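Every few months somebody tells me that the fix for my desk is to clear it. Take everything off, wipe it down, put back only what you need. I have now read this in two books and one very long newsletter by Uzma Mirani, who calls it the Bare Top Reset and says to allow 60 minutes. I had my doubts, and I still have most of them, but I said I'd try it before complaining again.

So on Wednesday, after lunch, I took everything off. Pens, the tape dispenser, the stapler I never use, two mugs, a stack of mail going back to December, the Henex lamp with the wobbly neck. It all went on the bed. The newsletter says to "sort as you go," which sounds fine until you're holding a key and have no idea what it opens. I put the key in a bowl. The bowl wasn't part of the plan.

Mirani claims the average desk costs you 20 minutes a day in looking for things. She doesn't say where that number comes from. I've had this desk since I lived over on Faltside and I don't think I've ever spent 20 minutes looking for anything on it, mostly because if I can't find a pen I go and get one from the kitchen. Maybe the kitchen trips count.

Anyway, the bare white surface is supposed to be the reward. You sit in front of it and notice how you feel.
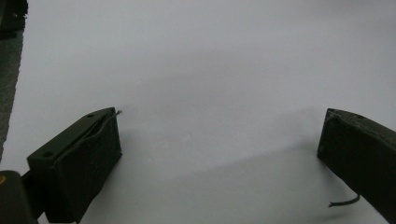

*Plain white, nothing written on it, going gray toward the lower right.*

I felt like I'd moved out. Some people must find all that white restful, and I'm willing to believe them, but what I noticed was the shadows. With papers everywhere I never looked at how the light falls in that room, and now I can't stop looking at it. There's also no good place to rest your eyes. I ended up staring at the wall calendar.

The second part of the method is the putting back, and this is where I think it falls apart. You're allowed 13 items. Why 13? A lamp and a keyboard, sure. But does a box of paper clips count as one item? Do the coasters? I emailed to ask and got an automatic reply offering me a Levlow drawer insert, which told me more about the newsletter than the newsletter had.

By the weekend the mail was back, minus the old catalogs, and so was one of the mugs. The stapler went in the closet. I'll give the method that much, I don't miss the stapler. The lamp works better on the left, too, and I wouldn't have tried it there if I hadn't been forced to pick it up.

My neighbor Rafferty did the same thing to his workbench last spring and swears by it. I've seen the workbench. I've also seen the floor next to the workbench.

I still haven't figured out what the key is for.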